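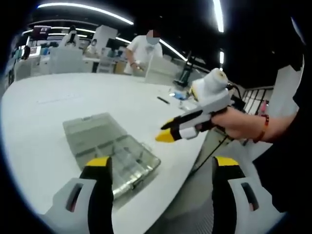
Compartment boxes, part two

In May I wrote up the sorting of the small hardware: screws, inserts, crimp terminals, the usual. Several people wrote to ask which boxes I had settled on and whether the internal layout was still holding up. The short version is that I am still on the grey translucent type with a hinged lid, and that I have changed my mind about how to lay out the inside.

Requirements first. A box has to close with the contents in place and then survive being carried on its side. It has to be readable from outside to the extent that I can tell terminals from screws without opening it. It also has to lie open on a bench without tipping, and this is where most of the cheap ones fail. Everything else (colour, label recess, stacking feet) I treat as a bonus.

I tried two suppliers. The Dovar boxes have a good stiff hinge and poor latches. The Plollia ones are the other way round: latches excellent, hinge a thin moulded strip that turns white with use. After a year of both I would take the weak hinge over the weak latch. A split hinge gives you a box in two parts, and the lid can be taped. A latch that lets go in a rucksack gives you an evening of sorting M2 washers.

On tint. Fully clear plastic looks better in the shop, but it shows every scratch, and after some months the scratches are most of what you see. Smoke grey hides them. The cost is contrast. Brass and black parts read well enough through a tinted wall; plain steel screws of similar length do not, and those compartments need a label on the lid. I use paper labels under clear tape, written in pencil. Printed ones looked neater and I stopped updating them.

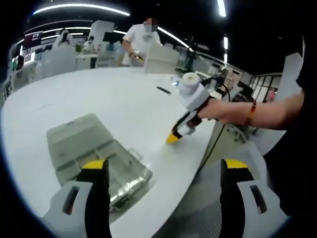 Lid down. The silver item at the front corner shows through the side wall well enough to find it, though not well enough to say what it is.

On ribs. A ribbed lid is stiffer than a flat one for the same thickness, and stiffness matters more than it sounds. If the lid bows upwards in the middle, a gap opens over the dividers and thin parts migrate between cells. Flat washers are the worst for this, followed by shim stock. The test I use is to load one centre cell with washers, close the box, turn it over and shake it for the time it takes to count to 80. Anything found in a neighbouring cell is a fail. The first Dovar failed at once. A second one, from a later batch, passed, so I would not draw much from a single sample.

The same test is worth repeating after a box has spent a summer in a car. Mine had, and one lid had taken a slight set along the long edge. I clamped it between two boards overnight, which improved it a little. It now holds cable ties.

On layout. My original scheme was a grid of equal cells. It is easy to plan and wastes space, for the simple reason that small hardware is not all one size. Long screws ended up diagonal, and anything in a bag had to come out of it. Jordan Lambert suggested keeping one long section along the far side and leaving the small cells at the front, within reach. I resisted this for a while on grounds of symmetry. It is better. The long section takes tweezers, heat-shrink offcuts and anything still bagged, and the front cells take the parts I pick up singly.

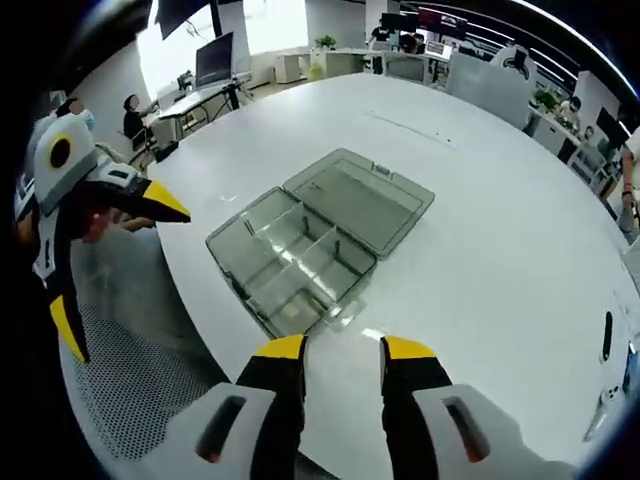

Opened out flat, with the long section at the far side and the smaller cells towards the front.

Bench footprint is the remaining problem. A lid that folds right back doubles the area the box needs, and on a crowded bench it will be sitting on top of something. I do like having the upturned lid as a tray – the shallow rim is enough to stop a screw rolling off – but I now clear the space before I open the box, having once put a lid down on a soldering sponge. A pale worktop helps as well. Dropped black screws are obvious on it, and the contents of a tinted box are easier to make out with something light underneath.

Part numbers, for those who asked: the long-section box is the Plollia 812, and the equal-grid one is the Dovar without a number on the moulding, which I have only ever found by going to Ogilvie and looking along the shelf. Ogilvie also sell loose dividers for the 812. They are a tight fit and may need a few strokes of a fine file on the bottom edge. File the divider and leave the slot alone.

I have a Lirnano box on order with a rubber seal in the lid. If the seal closes the gap over the dividers it should do well with washers. I will run the same test on it and add the result to the table at the end of the May post.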